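Hosting a Basement Show Without Losing the House
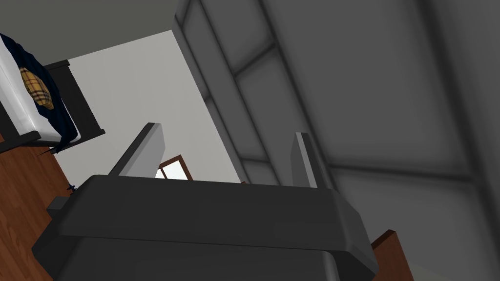

Our band Grirkska has played 23 basements, and I've lived above two of them. A few things learned the hard way:

Put the drums on an old rug and screw a scrap of two-by-four to it in front of the kick. Otherwise the kick drum will tour the room without you.

Don't run every amp off the outlet the freezer uses. We did this in January and ate a great deal of thawed lasagna.

Tape cables down with gaffer tape. Duct tape costs less until you meet the goo. (Rubbing alcohol on a rag, and patience.)

Carry amps down before the crowd arrives - 80 pounds of speaker cabinet and a full staircase make poor friends.

Foam squares on the wall won't keep the bass from the neighbors. A note with your phone number and an end time does better. Saulius Vaher, our bassist, adds cookies.

Beer on concrete: warm water, dish soap, stiff brush, same night. By morning it belongs to the house.

Earplugs go in a bowl by the door. Buy the box of 70. People pocket them like mints.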